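How I clean a plastic laundry basket (and turn it into a fruit basket)

4 January is not a date I'd normally associate with scrubbing, but the decorations are down, the kitchen looks bare and I've got the cleaning bug. Well, I've got it for one small job anyway!

We use cookies to remember your preferences. Accept all | Manage settings

Posted January 4, 2024 by Gilles Rey

I've had slotted plastic baskets in the house for years and they do everything. Washing, muddy boots, potatoes from the garden, the lot. The trouble with all those little holes is that every one of them has four corners, and fluff gets into the corners. If you want to move a basket from laundry duty to fruit duty, it needs a proper going over first.

You'll want washing-up liquid, bicarbonate of soda, an old toothbrush, a bigger brush and a towel. I do mine in the bath.

Step 1. Empty it and have a good look

Tip it towards a window and check the floor and the rim. Mine is pale blue, so marks show up nicely (or horribly, depending on your mood).
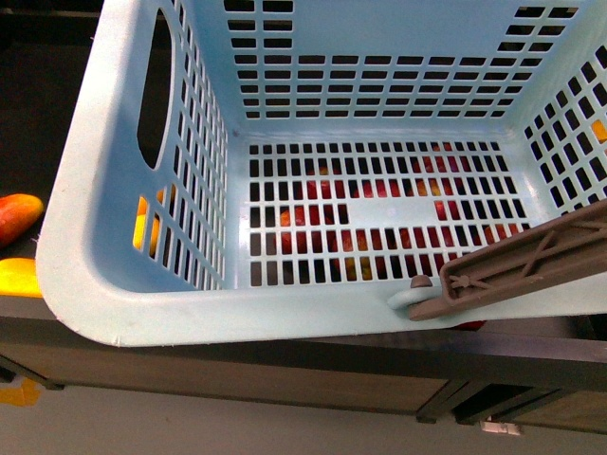
The blue basket, with the fruit showing through the slots.

Scuffs on the rim are mostly harmless and some of them will never shift. I don't lose sleep over those. Fluff and sticky patches are what you're after.

Step 2. Soak

Run enough warm water to cover the floor of the basket, add a good squirt of washing-up liquid and leave it for 15 minutes. If it floats, turn it over halfway through and do the other side. Go and have a cup of tea!

Step 3. Brush the slots

Big brush first, along the rows and then across them. After that the toothbrush, for the corners and the inside of the handle holes — I always forget the handles, and they're the bit everyone puts their hands on. For anything stubborn, mix 200 g of bicarb with a splash of water and rub the paste on with a cloth. My neighbour Bülent swears by vinegar instead, but I can't stand the smell of it in a small bathroom.

Step 4. Check the band and the corners

If your basket has a solid strip across the floor like this one, run a finger along both edges of it. Muck likes to sit there. Same goes for the place where the sides meet the bottom.

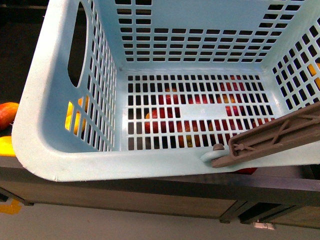
Step 5. Rinse and dry

Shower head on, rinse from the outside in, then give it a shake over the bath and stand it on its end on the towel. Mine takes over 6 hours to dry completely in winter. Don't put fruit in before then, as damp apples go soft at the bottom.

Step 6. Fill it

Line the floor with a clean tea towel so nothing gets marked by the slots. Apples go in first, oranges on top, and anything that bruises easily stays in a bowl. Keep it somewhere cool and go through it now and then for soft ones.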